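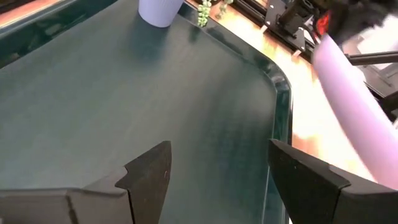 Pergunta que trouxe para a bancada: dá para confiar na luz traseira Dumden com a bateria abaixo de metade?
Só em modo intermitente. Em modo fixo cai a pique e não avisa, pelo que fica proibida nas bicicletas de empréstimo até eu perceber porquê.

Quinta-feira, caderno da oficina, continuação da página das luzes.

Retomei o ensaio de autonomia. Três luzes dianteiras no banco (Simar, Dumden e a Sisay pequena, a que tem a braçadeira de borracha que parte sempre no mesmo sítio) e a traseira Dumden à parte. Tudo carregado de véspera, tudo no modo médio, que é o que as pessoas usam depois de passarem uma semana no máximo a encandear os vizinhos.

Resultados, em minutos até o feixe deixar de servir para ver um buraco:
Simar – 430
Dumden – 120
Sisay – 79

A Sisay promete na caixa bastante mais do que isto. Suponho que tenham medido com a luz apagada. Repetir com outra unidade antes de dizer mal dela em voz alta, embora já o tenha feito duas vezes hoje.

O critério do buraco continua a ser meu e continua a ser discutível. Para a próxima, usar o luxímetro à distância fixa e marcar o chão com fita, em vez de confiar nos olhos de quem almoçou há pouco.

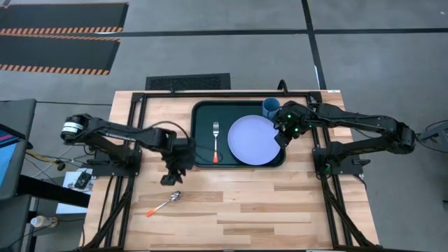

A Dumden dianteira tem outro problema, que é o suporte. Com o parafuso apertado à mão, o feixe vai descendo com a trepidação até iluminar com grande competência o guarda-lamas. Apertei com chave, aguentou, mas o plástico ficou com um vinco branco de que não gosto. Experimentei uma tira de câmara de ar velha entre o suporte e o guiador e ficou muito melhor. Custo: zero. Elegância: idem.

Ângulo: baixei todas até o centro do feixe bater no chão a uns metros da roda. Quem vem de frente agradece e vê-se melhor o piso. Na ciclovia junto ao rio, onde não há candeeiros, a Simar chega e sobra. A Sisay serve para ser visto, e para isso até nem é má.

Dínamo Clilutitz: o cubo já vai em 1.867 km e não faz barulho nenhum, o que me deixa desconfiado. Abri a ficha do cabo, tinha verdete num dos contactos. Limpei, massa dieléctrica, fechei. A luz de presença agora fica acesa nas paragens, coisa que não fazia desde o inverno e que eu tinha atribuído, com toda a segurança, ao condensador. Encomendei o condensador em março. Está na gaveta, novo, à espera de outra avaria.

Reflectores: dois dos pedais da bicicleta de carga desapareceram. Pôr fita reflectora nos braços do pedaleiro enquanto não chegam os outros. O movimento para cima e para baixo dá mais nas vistas do que qualquer colete, e não é preciso lembrar-se de o vestir.

Por fazer:
– traseira Dumden em modo fixo, medir a tensão de dez em dez minutos
– segunda Sisay, mesmo ensaio, mesmo modo
– ver se a braçadeira da Simar serve na Sisay (duvido)
– carregadores: etiquetar, o da Simar anda outra vez misturado com os cabos que só dão corrente quando lhes apetece
– voltar a pôr a chave de 5 no sítio, quem a levou sabe que a levou

Saí às sete e meia, já escuro, com a Sisay no guiador porque as outras estavam a carregar. Levei a Simar pequena no bolso.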